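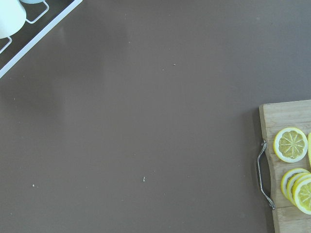 Trusent dish rack, white wire – review after a few months

Posted 6/11/20

Bought this in February, when the old plastic one finally split down the middle. Wrote most of this on my lunch break so excuse the typing.

Short version: good rack, annoying feet, buy it on sale. Paid $27 at Medina, saw it later at Enstead for more. Wouldn't pay more.

What you get. White wire rack, dark base, a bag with the feet in it and one sheet of instructions, mostly drawings. Feet push on. No tools. Took me two minutes and then another ten becuase one foot kept popping off. Still pops off if you drag the rack. So lift it, don't drag it.

Size. Fine for two people. Cups, bowls, a few plates, done. If you cook for a crowd you'll be stacking and swearing. Measure first. I didn't, and it wouldn't go beside the sink with the faucet where it is, so ours lives on the end of the big brown table with everything else. Works okay. Table is matte and shows every crumb but that's the table's fault.

Cups. Best part of the rack. The wire loops stick up high enough to hold a mug without it tipping into the next one. My old rack had little stubs and mugs rolled all over. Bowls sit all right too, at a slant. Small bowls slide down flat if you don't wedge them against something.

Plates. Okay. Thick stoneware is a squeeze between the wires. Thin plates lean. Haven't broken one yet.

Stemware – no. Tried it once, did not like the sound. Wine glasses get dried by hand and put on a seperate tray. Same for cutting boards, too heavy at one end and the whole thing wants to tip. I lean mine on the wall over a towel.

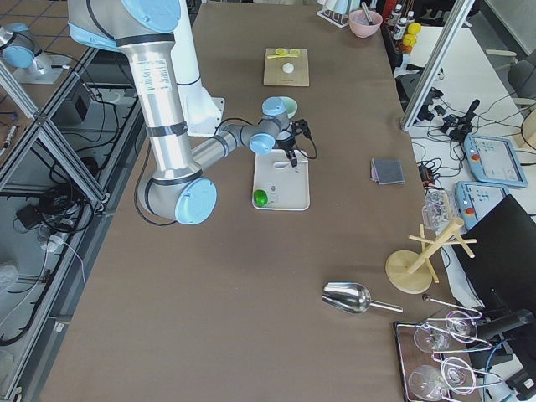
White wire rack up at the far end, next to the pink bowl. Wine glasses on their own tray.

Cleaning. The base shows hard water like crazy. White rings on dark, you see them from across the room. Vinegar and an old toothbrush, every week or so. The wire itself wipes down fast. No rust so far, but I check the corners where the coating looks thin. Will update if it goes.

Drainage. There isn't a spout. Water sits in the base until you tip it out. I forgot for three days once and it smelled. If you want a spout look at the Jeden, which my sister-in-law has. Hers drains right into the sink. Hers also wobbles and the cup part is worse, so pick your problem.

Noise. Wire on a hard table is loud when you drop forks in. Speaking of – no fork holder. I stand ours up in a bowl. Cheap fix, but for this price they could throw in a cup for silverware.

Good:
Holds mugs well
Wire wipes clean
Light enough to carry with one hand when empty

Bad:
Feet
No spout
Base shows every spot
Nothing for silverware

Emailed them about the loose foot. Took a while, they sent a new set free, no argument. New ones are a little tighter. One still comes off.

Four stars, three and a half if you have hard water. Somebody asked about the bigger size in the comments on my drying mat post. Haven't tried it. It was 66 bucks last I looked and I don't have the room.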